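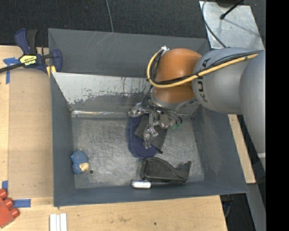

示教阶段的图片都归在这一页,内容是 Tulia 工作组用遥控方式教机械臂从箱子里取杂物。操作员坐在隔壁房间,手握主手,通过 Vadix 控制软件把动作传给从端的手臂和手爪,手爪每一次下探、合拢、抬起都记成一条轨迹。这一组任务叫“重叠取物”,难处在上下两件东西的次序:深蓝色的布料上斜压着一件深炭灰色的扁平物,手爪朝下的那根手指正好落在两者上方,操作员要先决定夹哪一件,再决定从哪一侧进指。左边那只带米黄色斑块的小蓝毛绒玩具离得远,碰不到这两件,通常放到后面去取。

重叠取物,遥控示教。臂身标记为 KUKA,末端为金属多指手爪。箱沿左上角用 IRWIN 夹具夹住。

关于这一页

图页由 Rangi Lockyer 整理,最近一次改动是2021年8月12日。原先的文字散在几份记录里,格式不一,这次合到一处,按任务分条,每条写明做法、操作员的意见和还没解决的问题。轨迹数据和力数据不在这里,请到组内服务器上按任务名查找。

工作地点是 Furtado 楼底层的实验间。遥控台在隔壁,中间隔一道墙,操作员看不到箱子,只看屏幕。这样安排是有意的:示教时如果操作员能直接看见现场,他会用到机器得不到的信息,学出来的策略到了自主运行时就会缺一块。早期有几批轨迹是站在箱子旁边录的,动作漂亮,训练效果却差,后来全部重录。

示教的两种方式

遥控示教是主要方式。主手有六个自由度,外加一个控制手爪开合的扳机。操作员移动主手,从端按比例跟随,默认比例是一比一,进箱以后可以切到二比一,主手走两厘米,手爪走一厘米。切换用脚踏板,左脚踩下为细调,松开恢复。新来的人常忘记松脚,抬臂时觉得手臂太慢,就用力推主手,松脚的一瞬间手臂会跟着加速。软件里后来加了过渡,比例在半秒内渐变。

手扶示教用得少一些,只用于录制进箱前的过渡位姿和放置位姿。操作员把手臂切到柔顺模式,一手托住腕部,一手按住使能开关,把手爪带到目标位置,停稳后记录。放置位姿有六个,都在箱外。手扶时不碰手指,手指关节比较娇贵,线也细,扯断一根要停半天。

两种方式录下来的轨迹格式相同,在文件头里用一个字段区分。混在一起训练时,手扶的部分只取末端点,中间过程丢掉。人手带着手臂走的路线受站位影响很大,同一个人站左边和站右边,走出来的弧线是反的。

任务条目

一、单件取物
箱底只放一件东西,取出,放到指定位置。这是入门任务,每个操作员先做满二十条才进入下一项。多数人在第五六条时开始顺手,到第十条左右会变得过快,夹偏的次数反而上升。带教的人这时候会要求他闭上眼睛默想一遍进指路线再做下一条,听起来有点土,效果还可以。

二、软物取物
布料、毛绒玩具一类。软物不怕夹歪,怕夹少:只捏住表面一层,抬到半途滑落。示教要求手指先压到底,再合拢,再抬起两三厘米停一下,确认没有往下滑,然后才离箱。这个停顿要留在轨迹里,后处理时不要剪掉。第一版的剪辑脚本把所有速度为零的片段都去掉了,学出来的手臂抬得很干脆,掉得也很干脆。

三、细长物取物
杆状、柄状的东西。贴着箱壁放的时候最麻烦,手指插不进物体和箱壁之间。操作员试过三种办法:一是用一根手指从一端翘起来,二是往箱子中间拨一下再夹,三是顺着杆的方向从上往下捏。第二种成功率最高,轨迹也最长。记录里把拨动和夹取分成两段,分别打标签。两段之间如果手爪移出箱口,算作两次尝试。

四、硬壳异形物取物
形状像胶带座那样一头高、一头尖、中间凹下去的东西。凹处是最自然的下指点,但夹在凹处重心往往偏,抬起来会转。有经验的操作员会夹高的那一头,让尖头自然垂下来,再调整腕部去放。新手多半夹凹处,第一次转动时会本能地松手,东西落回箱底。这种失败的轨迹也保留,标为“转动后松开”。

五、重叠取物
本页开头的任务。规定是先取上面的,再取下面的,不允许两件一起夹出。上面一件扁平坚硬,下面一件柔软,手指向下压的时候软的会让开,硬的会翘起来一个角,操作员可以借这个角把手指塞进去。屏幕上看不出翘起多少,主要靠主手上的力反馈。力反馈太强会抖,太弱等于没有,目前的增益是几个操作员分别试过以后取的折中值,谁也不算十分满意。

六、清箱
把箱内的东西逐件取完。顺序由操作员自己定,每取一件前要在软件里点选目标,点选的位置作为标签存下来。清箱任务最能看出操作员的习惯,有人从近处开始,有人先挑好夹的,有人总把毛绒玩具放在最后。训练时这些习惯都会带进模型,目前的做法是每个人的轨迹数量保持接近,不让某一个人的顺序占多数。

七、放回
反过来的任务,从箱外夹起一件放进箱里指定区域。录得不多,主要用来给清箱任务复位,顺便积累放置数据。放的时候要求手爪离箱底两三厘米再松开,太高会弹,太低手指会刮到箱底。

数据量

到整理本页为止,重叠取物共录得有效轨迹437条。单件取物和软物取物各200条,这两项已经封存,不再增加。清箱按整箱计,不按件计,目标是300箱,还在录。细长物和异形物的数量随操作员排班变动,以服务器上的清单为准。

有效的定义是:从就位姿态出发,中间没有急停,没有断线,结束时手爪离开箱口。夹没夹住不影响有效与否。失败的轨迹只要过程完整就算有效,另外打失败标签。

一条轨迹的流程

开始之前,现场人员把物品放进箱子,退到护栏外,按下确认。隔壁的操作员在耳机里听到提示音后踩踏板,手臂从就位姿态下到箱口上方,软件开始记录。进箱,夹取,抬起,移到放置位姿,松开,返回。操作员按主手上的蓝键结束,屏幕上弹出三个选项:成功、失败、作废。选作废要写一句原因,可以只写两个字,比如“手滑”“断线”“摆错”。这些字后来帮了不少忙,写“断线”的几条集中在同一段时间,查下来是一根网线接头松了。

摆放物品由现场人员按 Patach 生成的摆放单来做。Patach 是组里自己写的小工具,给出物品名称、大致方位、朝向和上下关系,打印成一张纸。人摆的位置和单子总有出入,差几厘米没有关系,上下关系不能错。摆完以后不再调整,即使看起来很难夹也照录。刚开始有人出于好心,把东西往中间挪一挪,录了两天才发现箱子四角几乎没有数据。

操作员的意见

以下是从记录里摘出来的,按原话略作整理。

“力反馈在碰到箱底时太硬,手会被弹开。碰到布的时候又什么都感觉不到。”

“希望脚踏板换个位置,坐久了左脚会麻。”

“软的东西夹住以后,屏幕上看不出来夹了多少,只能抬一下试试。”

“手指挡住目标的时候最没底。从侧面进指会好一点,但是侧面进容易碰箱壁。”

“连续做一个小时以后,后面的动作明显比前面急,建议按半小时换人。”

最后一条已经采纳,从五月起每人连续操作不超过半小时,换人时顺便检查手指和线束。踏板位置也改了,改成左右都可以插。第二条和第三条之间还有几句关于椅子的,已转给管设备的人。

手爪和线束

多指手爪的好处是可以单指动作,拨、压、勾都做得到。代价是线多。每根手指有自己的线,从手爪一侧散开再往臂上走,腕部转角过大时会绷紧。示教软件里给腕部设了软限位,接近限位时主手会有阻力,操作员一般会自己绕开。也有人嫌阻力碍事,顶着过去,这时软件会把从端停住,主手继续走的部分不传。松开以后要重新对齐主从位置,对齐要三四秒,中间不记录。

臂上的软管和电缆用扎带捆在一起走,关节弯曲处留出一段余量。余量留少了会扯,留多了会在进箱时碰到箱沿。现在的长度是试出来的,拆装之前请先做记号,装回去时按记号扎。

手指尖磨损后会发滑,夹硬物时明显,夹布料时不容易察觉。每次换班时用同一件硬物试夹一次,夹不住就停下来处理,不要靠加大握力硬撑。握力一变,前后录的轨迹就没法放在一起比较。

箱子和台面

箱子用夹具固定在台面旁,示教时手爪难免会碰到箱壁,不固定的话箱子会一点一点移走,坐标就对不上了。每天开始前检查夹具是否夹紧,再用手推一下箱沿。台面上的蓝色胶带请不要撕,也不要往上贴别的东西。

箱底是金属的,有划痕,也有反光。反光的位置随灯光变化,自动分割时偶尔会把一块亮斑认成物体。讨论过要不要铺一层哑光垫,最后没有铺,理由是以后现场的箱子也不会铺。分割出错的地方由人工改正,改正前后的结果都保留。

箱底靠近玩具的地方有一个小圆孔,分割程序同样会误认。现在把孔的位置写进了固定掩膜,箱子如果移动过,掩膜要重做。

标注

标注分两遍。第一遍由操作员在录完后当场选成功或失败,第二遍由另一个人隔天看回放,写明失败类型。类型一共有七种:没夹到、夹到后滑落、转动后松开、夹了两件、碰壁停机、目标移位、其他。“其他”占得多的时候说明类型不够用,需要再开会加一种。“目标移位”就是这样加出来的,指手爪把目标推到了别处,原先的下指点已经不成立。

两遍结果不一致时以第二遍为准,但不改第一遍的记录。操作员当场的判断有时更接近实情,特别是“夹了两件”这一类,回放里上面一件挡住下面一件,看不清,操作员手上却能感觉到重量不对。

重叠取物另有一项标签,叫“次序”,记录操作员先碰到哪一件。先碰到不等于先夹起,有几条轨迹里手指先压住了下面的布,把布往外拖了一点,再去夹上面那件。这算不算合规,组里看法不同。暂时的处理是照录照标,训练时先不用。

回放试验

示教录完以后,有一步是原样回放:物品按同一张摆放单重新摆好,手臂不经任何学习,直接照轨迹走一遍。回放的作用是查轨迹本身有没有问题,比如时间戳跳变、手指指令丢失。单件取物回放大多能夹到,软物也还可以,细长物贴壁的几乎都夹不到,摆放差几毫米手指就落在杆的另一侧。重叠取物回放时,上面一件的角度稍有不同,手指就会压在平面上,手臂触发力限停下。

力限停下后不要立即复位。先在遥控台上把手臂抬起,确认手指没有卡在物体和箱底之间,再让现场人员进去。

安全事项

手臂上电时,任何人不得把手伸进箱子。掉在箱子外面的东西等断电后再捡。

手扶示教必须两个人在场,一个人带臂,一个人守急停。

遥控台和现场用耳机通话,耳机没电就停录,不用喊话代替。

参观者站在黄线以外,拍照可以,不开闪光灯。

尚未解决的问题

主从延迟时高时低,平时感觉不到,网络忙的时候操作员会说“手臂发黏”。已经把遥控台换到单独的交换机上,有改善,没有根治。

多人数据混合后,重叠取物的进指方向出现两个峰,一个从右后方进,一个从正上方进。模型有时取了中间值,两边都不靠。正在试按方向分组训练。

力反馈增益没有统一标准,每个人坐下来都会先调一下。软件现在会把增益一起存进文件头,早期的轨迹没有这个字段,只能空着。

布料类物品用久了会变形,同一件东西前后录的轨迹外形差别不小。换新的还是继续用旧的,还没有定。

使用图片

组内报告和课程材料可以直接使用本页图片,注明 Tulia 工作组即可。对外发表请先联系 Rangi Lockyer,需要原始尺寸的文件也找他要。转载时请连同任务名称一起保留,任务名称和服务器上的目录名一致,方便别人查到对应的轨迹。

本页文字如有错误,请写明条目编号发到组内邮箱,例如“条目三,第二种办法”。细长物取物的分段标签正在重做,改完后条目三会更新。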